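Reading time: 2 min

Progress report to the Osagie Fund
Submitted by Oluwatosin Garba, Project Lead, Clonent
Tuesday, November 9, 2021

The second phase of the Gerkska project began in October. Its purpose is to prepare the sandwich line at the Trimine kitchen for automated assembly and to plan new duties for the 28 employees who now work there. Bench work and staff preparation are both on schedule.
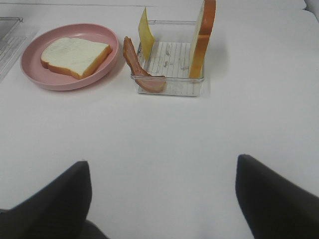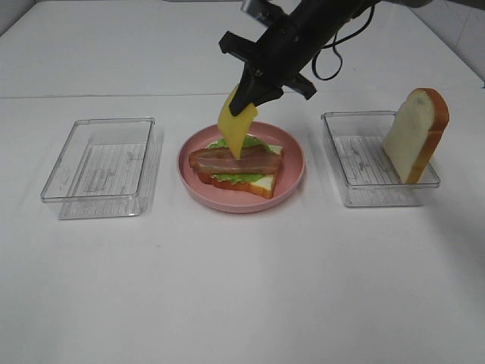 Sandwich assembly at the bench, with the pink plate and clear trays.

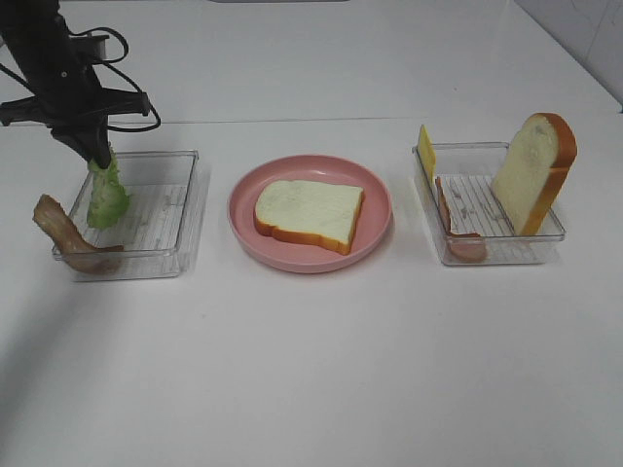
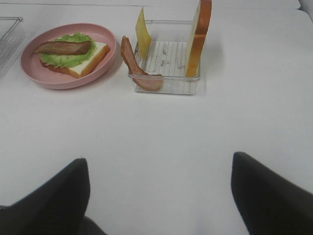 Staff consultation took up most of the reporting period. Line employees met with supervisors in small groups and reviewed the proposed division of labor. Under the current plan, the arm will stack ingredients, while employees will load trays, inspect finished items and handle special orders. Several employees asked who would be responsible for placing ingredients correctly before a run. The bread and cheese stand upright in the tray so that the gripper can pinch them, and loading them that way will become a trained task with its own written procedure. Wage grades will not be reduced for anyone who moves to tray loading or inspection.

Training used 57 hours of the approved allotment. A further $3,000 is requested for evening sessions, as night shift employees have been unable to attend during the day. Revised job descriptions are with the Trimine personnel office for review.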